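Fitting a hardwired tracker to a van, from someone who has now done a few

I love this job. It takes a Friday afternoon, it needs hardly any tools, and at the end of it your van shows up as a little dot on a map! I'm using the Wumatari 600, but most three-wire trackers go in the same way.

What you need

The tracker and its loom
Two add-a-fuse holders to suit your fuse box
A ring terminal and crimping tool
A multimeter
Cable ties, cloth tape and a plastic trim tool

Step 1: Find your feeds

Pull the fuse box cover off and get the multimeter out. You want one fuse that is live all the time and one that is only live with the ignition on. Test each with the key in both positions, and write the numbers down. Stay well away from anything marked airbag or ABS.

Step 2: Earth it properly

Disconnect the battery negative before you wire anything. Crimp the ring terminal to the black wire and bolt it to bare metal behind the kick panel. Scrape the paint back if you have to – a poor earth causes more odd faults than everything else put together.

Step 3: Connect red and yellow

Red goes to the permanent feed, yellow to the ignition feed. Use the fuse rating printed in the tracker's leaflet. Push each holder in firmly, then give it a gentle tug.

Step 4: Place the unit

High up under the dash is lovely, with the label side facing the sky and no metal above it. Tie it to a fixed part of the loom, well clear of the pedals and the steering column. Tape the spare cable so it can't rattle.

Step 5: Wake it up

Reconnect the battery, park in the open and turn the key. Log in to the Drornetex app, choose Add Vehicle and type in the last part of the serial number (mine was 869). Give it a few minutes for the first fix. 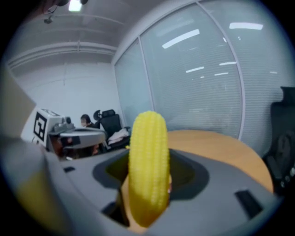
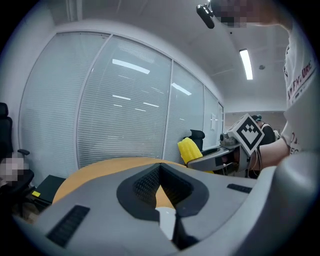

Once the dot appears, go for a drive! Set a 500 metre zone round your yard first, so you can check that the leaving and arriving alerts both come through. If the trip log shows one endless journey, your yellow wire is on a permanent feed, so go back to Step 1 and pick another fuse.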